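3.2 Arbeitsfläche und Raster
Die Tischfläche ist mit braunem Papier bedeckt und mit blauem Klebeband in rechteckige Felder geteilt. Als Requisiten dienen ein runder Korb mit gelbem Rand und ein hellblauer Teller.

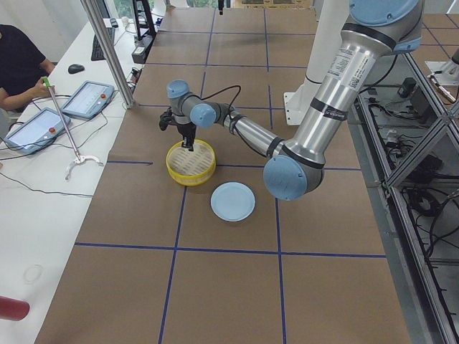 3.3 Lage der Gegenstände
Der Korb stand auf einer Kreuzung zweier Bänder, der Teller links davon in einem Randfeld. 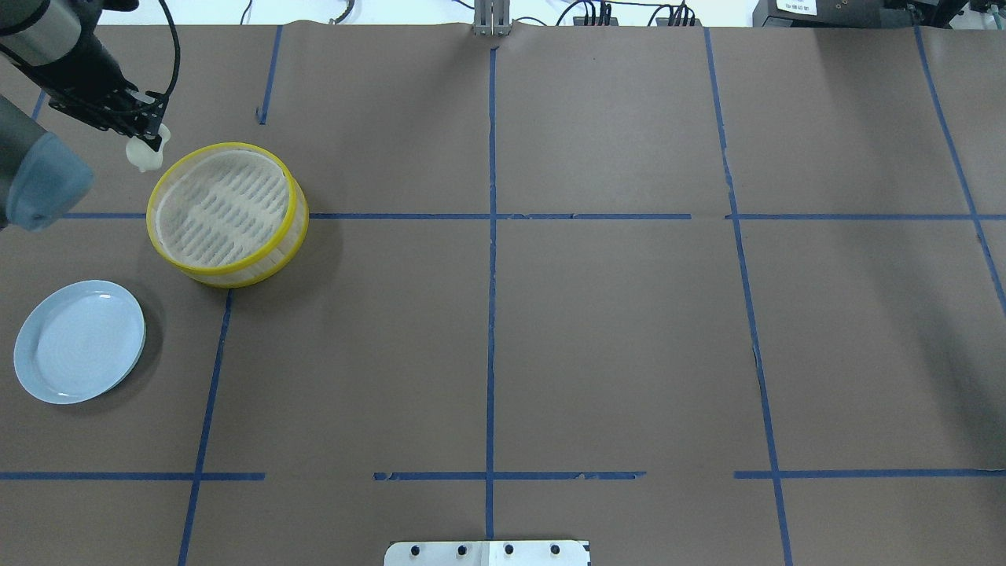
Die Zuordnung zu einem Feld erfolgte nach dem Mittelpunkt der Standfläche -- bei Lage auf dem Band wurde die Kreuzung selbst notiert. Die Bandstreifen sind einzeln verklebt und verlaufen nicht exakt rechtwinklig. 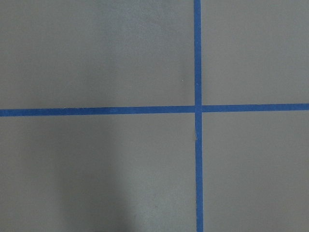 Für die Auswertung nach Hanrahan und Hanrahan wurden 40 Anordnungen verwendet; acht weitere entfielen wegen unvollständiger Protokolle. Der geschlitzte Korbboden blieb von schräg oben einsehbar.
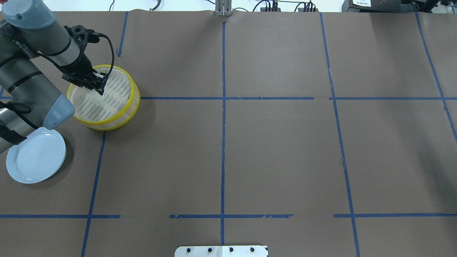 Abb. 4: Korb mit gelbem Rand und hellblauer Teller auf dem Raster.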